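About Videck

Videck is a clothes repair and resale shop on Sorkgate. We mend things for people who want to keep them, and we clean, sort and sell things that people have finished with. We have a workroom at the back, a shop at the front and a small teaching room upstairs.

How we started

The business was set up by Zawadi Nyanda, who had spent most of her working life altering suits and wedding clothes for other shops. She began taking in her own repairs at a rented table in the Sabbagh building, two streets away from where we are now. The work was mostly zips, hems and coat linings. After the first winter she was getting more knitwear than anything else, and she had to learn a good deal of it as she went along.

When the lease on the Sorkgate shop came up in February, she took it with a loan and a second-hand steam press. The press is still in use. The shop used to sell lamps, and a few of the old ceiling hooks are still there. We hang finished coats on them.

What we do

Most of our work is repair. We darn, patch, re-line, take in, let out and replace zips. We also re-knit cuffs and collars where the yarn can be matched. If it can't be matched we will show you the nearest colours we have and you can decide. Some customers ask for a contrasting yarn on purpose, and we are happy to do that.

We do not repair leather, wetsuits or anything with a heating element in it. We can usually tell you who does.

The other side of the business is resale. We buy adult clothing in fair condition and pay by weight for everyday items, or by the piece for coats and tailoring. Anything that needs mending is mended before it goes on the rail, and the repair is written on the tag so you know what you are buying.

Last year we finished 2,145 repairs and sold nearly 4,000 second-hand items. Knitwear made up the largest share of both.

How a repair works

Bring the item to the counter, clean and dry. We look at it with you, agree what needs doing and write it on a ticket. You get one half and the other half is pinned to the garment. Small jobs are priced on the spot. For larger ones we send you a price by text within a few days, and nothing is started until you have agreed to it.

Please empty the pockets. We keep a jar of what we find, and most of it is coins and bus tickets.

Repairs are kept for three months after they are ready. We will contact you twice in that time. After that the item goes into resale or, if it is not fit to sell, is used for patches and practice pieces.

Our yarn and cloth

We hold a stock of wool, cotton and mixed yarns in 84 shades, wound on cards so they can be held against a garment in daylight. A good part of it comes from Dristari, a family spinning business that sells us the ends of its runs. Lining cloth and buttons are mostly saved from clothes that were past mending. If you have a bag of spare buttons at home, we will gladly take it.

Classes

We teach hand darning, simple alterations and machine basics in the room upstairs. Groups are small and you can bring your own mending. All tools are provided, though people who already have a thimble they like tend to bring it. There are stairs and no lift, so if that is a problem please tell us and we will set up a table in the shop instead.

Prices and how we are run

Videck is a limited company owned by the people who work in it. Prices are on the board behind the counter and on our prices page. They are reviewed once a year, and the present list took effect on 3/29/23. We offer a lower rate for school uniform all year round.

We are not a charity and we don't claim to be one, but clothes we can't sell are passed on locally where someone can use them – mainly children's coats and plain jumpers that come in with other things.
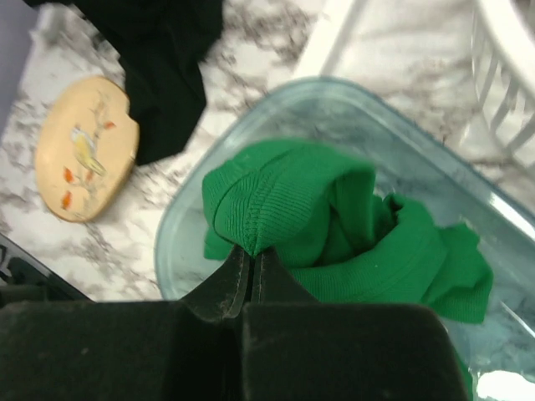 Visiting us

We are at the lower end of Sorkgate, on the same side as the chemist. The door is narrow but level with the pavement. There is no parking outside, and the nearest bus stop is at the top of the street. If you have a lot to bring in, ring first and one of us will come out to help you carry it.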